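4.3 Replacing the Engine Air Filter

The air filter on the Egan sedan should be inspected at every scheduled service and replaced when it is dark, torn or oily. Owners who drive regularly on unpaved roads should inspect it more often. Work on a level surface with the engine off and cool.

CAUTION: Do not run the engine with the filter removed. Dust drawn into the intake can damage the airflow sensor and the cylinders.

1. Set the parking brake, switch off the ignition and remove the key from the vehicle.

2. Open the hood and secure it with the support rod.

3. Locate the air filter housing, on the driver's side behind the headlight. Release the 3 spring clips on the cover.

4. Lift the cover by no more than 70 mm. The sensor cable remains attached and must not be stretched.

5. Note which way the filter faces, then lift it straight out.

6. Wipe the inside of the housing with a clean, lint-free cloth. Do not use compressed air – it can push dirt past the seal and into the intake duct.

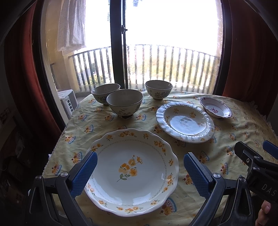 7. Place the new filter in the housing with the rubber seal facing up. Press along all four sides until the seal sits flat in its groove.

8. Lower the cover, engage the rear tabs first, and close the clips.

9. Start the engine and let it idle. If you hear a whistling sound, switch off and check the cover for gaps.

NOTE: The engine control unit may need up to 200 miles of normal driving to adjust to the new filter. A slight change in idle speed during this period is normal.

If the engine warning light stays on after 500 miles, have the vehicle inspected at an authorized service center. Record the replacement and the odometer reading on the maintenance page at the back of this manual.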